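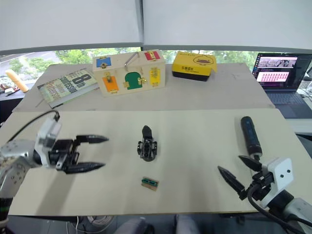

Search the list archive Search

Subject: Re: Brorkitz fingers, serrated or plain?

Eyvindur Overgaard wrote:
> Does the Laxdal two-arm kit still ship with plain fingers?
> The Skernodero page lists both under part 1951.

Serrated only since September. Both arms here have pointed fingers. Part 1951 now covers the serrated set; plain is 67 and sold separately.

After 200 cycles on small circuit boards, 2 slips, both at the tips. Closing force was left at the Tarkska default. I haven't tried plain fingers on the same boards.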